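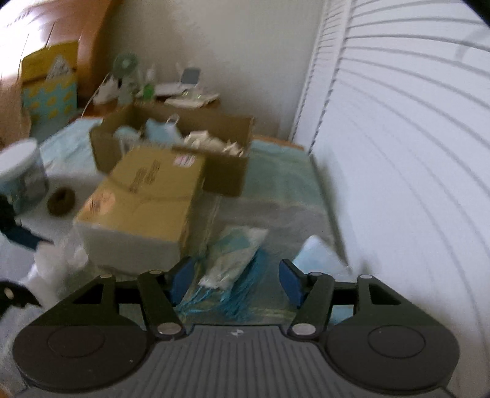
4. Checking the Kulleck hand gripper before work

Do this check every time you take the gripper out of its case, and again when you change the finger pads. It needs 3 minutes.

4.1 Look at the linkages on both sides. Each side has four silver pivot pins. A pin must not stand out from its arm. If one does, press it back by hand and tighten the screw behind it with the 2 mm key.

4.2 Open the fingers fully. The two blue pads must stand at the same height and lean inward.

4.3 Close the fingers slowly on nothing. The pads must meet along their whole edge. When you see light between them, go to section 9, Pad adjustment.

4.4 Wipe the pads with a damp cloth and let them dry. Do not use alcohol, it makes the rubber hard.

NOTE: For household tasks such as sorting and packing on a bed, start with soft items, for example a folded cloth. Boxes with flaps are more difficult and we recommend to try them later.

CAUTION: Thin plastic strips, string and twine can be pulled into the linkage. Approach a loose tangle from above and with the fingers only half open. If something is caught, stop, open the fingers and remove it by hand. Never pull it out with force.

4.5 Write the result on the check card. If the same fault comes 2 times in one week, please send the gripper to Koyama service, attention Shota Nakajima, together with the card. Pads are sold in pairs under order number 39. Please change always both.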